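Sorting out the plastic bottles: quick how-to

Right, several people asked after the last one so writing this up fast before I forget half of it. Empty drinks bottles, one table, one bin. Ten minutes if you don't stop to read the labels.

What you need

A small bin, the open sort that stands on a table or the floor. A liner. See-through ones are best, you can tell when it's filling up. A table with a wipeable top. An old tea towel. Washing-up bowl if your bottles are sticky (they will be).

Line the bin first

Everybody skips this and then you're fishing bottles out to put the bag in. Open the liner, drop it in, fold the top down over the rim all the way round. Good big fold. If your bin has handle holes, take the liner over the outside of those as well, otherwise it slides in the first time anything heavy goes on top. Press the air out at the bottom with your fist.

Stand it at the back of the table, a bit to one side. You want the middle clear.

Rinse

Cold water, a third full, cap on, shake, pour. Twice for milk or anything with bits in. Tip them upside down on the tea towel while you do the rest. Don't bother getting them bone dry.

Tip them out

All of them onto the table in one go. Lay them on their sides, they roll less than you'd think if the top is flat. Pull out anything that isn't a drinks bottle. Bleach, oil, shampoo go in a seperate pile, check what your council wants doing with those. Ours takes them, Meron's doesn't.

Caps and labels

Caps on, round here. Squash the bottle a bit, then screw the cap back so it stays squashed. Some places still want them off, so look at your leaflet. Labels can stay. Adanech Hadgu peels every one of hers and it takes her all evening. Loose bits of plastic, broken necks and so on, go in with the rest.

Fill the bin

Long thin ones first, standing up round the side. Fatter ones in the middle. Start with whatever is nearest the bin and work towards you. Strays at the edges of the table last, and there's always one that's wandered off on its own, so have a look before you put the bag out.

Stop when they reach the rim. Over that and the liner slips and you're doing it agian.

Tie up

Unfold the liner, gather it, twist, knot. Lift from underneath if it's thin. New liner in straight away, folded over like before.

Wipe the table. Cup rings and sticky marks come off with warm water and a drop of washing-up liquid, leave it on for 2 minutes if it's stubborn.

How often

Once a week for us since September. Tsehay does hers on a Sunday night. If you leave it a month you'll need two bags and a lot more rinsing.

Cans next, when I get a minute. Same bin, different liner, watch your fingers on the edges.

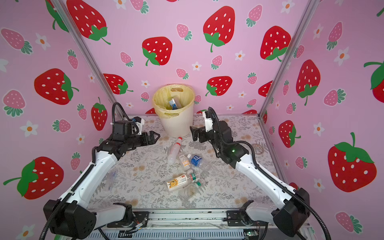
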